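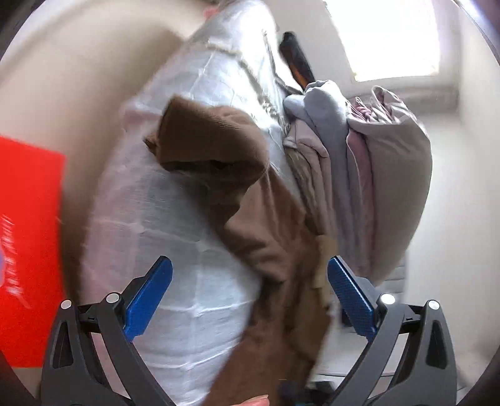 A two-fingered gripper with blue pads, open beside a brown garment and a row of hanging textiles.

Gripper budgeting (textile handling)

Gripper budgeting is the planning of money for robot hands that must deal with cloth, a material that has never agreed to hold one shape. The term is used mostly by small automation buyers, and usually in the past tense.

Overview

Buyers tend to price the arm first and the fingers last. In the Trillthorpe garment-sorting project, the first plan listed 10 grippers and no spare pads. The second plan, dated 22 February 2023, listed 39 spare pads and a new project manager, Tadeusz Wieczorek.

Costs

Wieczorek's worksheet, known as the Maes sheet after the supplier whose quote it was typed over, divides spending into hardware, wear parts and "fabric." The last line covers clothes bought for practice. Trillthorpe allowed for 129 garments, then found that the staff had strong views on which ones counted as shirts. Supplier Omport quoted $675 per gripper, cables extra. The cables were discovered in March.

Criticism

Borko, a rival integrator, has called the Maes sheet too cautious. Its own method is to rent for a season and buy whatever still works at the end. Borko has not published its rental bills.

See also: Wear parts; Bin picking; Purchase order

Shares: 39
Comments: 10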